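Foro de Patrimonio y Museos › Exposiciones temporales › Consultas y opiniones

Tema: Préstamo de textiles en la muestra de Vurari

archivo_sur
Estimados miembros del foro: abro este hilo para recabar opiniones sobre la exposición de tejidos ceremoniales que acoge el Museo de Vurari hasta diciembre. Según la hoja de sala, se exhiben 287 piezas, la mayor parte cedidas por la Fundación Strömberg. Agradecería conocer el parecer de quienes la hayan visitado, en particular respecto a la iluminación y a las cartelas.

conservadora_textil
La visité el mes pasado. El montaje es correcto y la sala de mantos justifica el desplazamiento. No comparto, sin embargo, la decisión de colgar en vertical los paños de Skilesetti. Un tejido de ese peso debería presentarse en plano inclinado.

m_vitrinas
Discrepo respetuosamente de la compañera. Los paños disponen de sistema de sujeción continuo y la exhibición vertical estaba prevista en las condiciones del préstamo, que figuran en el anexo del catálogo.

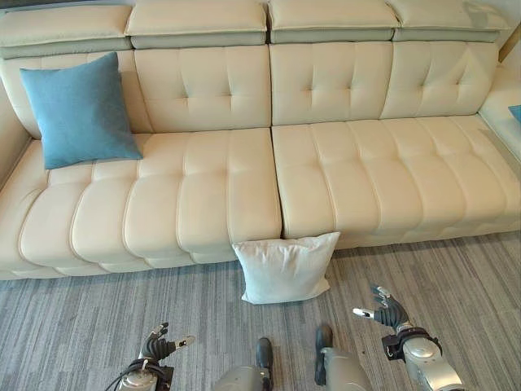 Añado que la rotación de piezas a mitad de temporada reduce de forma considerable el tiempo de exposición. Me parece más discutible la ordenación por técnicas, que separa conjuntos procedentes de un mismo taller.

conservadora_textil
He consultado el anexo. Se autoriza la exhibición vertical «cuando el estado de la pieza lo permita». Esa salvedad no es menor, y el catálogo no incluye los informes de estado. Mantengo mi objeción.

lector_clirneck
Una precisión: el inventario de la fundación recoge 1,403 registros, de modo que lo expuesto es una selección reducida. Echo en falta los bordados que se vieron en Clirneck, a mi juicio lo más valioso del fondo.

archivo_sur
Agradezco las respuestas. ¿Alguien podría confirmar si es necesaria la reserva previa para grupos?

m_vitrinas
Es obligatoria a partir de 9 personas y se tramita por correo electrónico. El primer turno comienza a las 10:00. En cuanto a los bordados, entiendo que siguen en restauración.

lector_clirneck
No me consta tal restauración. Solicitaré aclaración al departamento de préstamos y trasladaré aquí la respuesta.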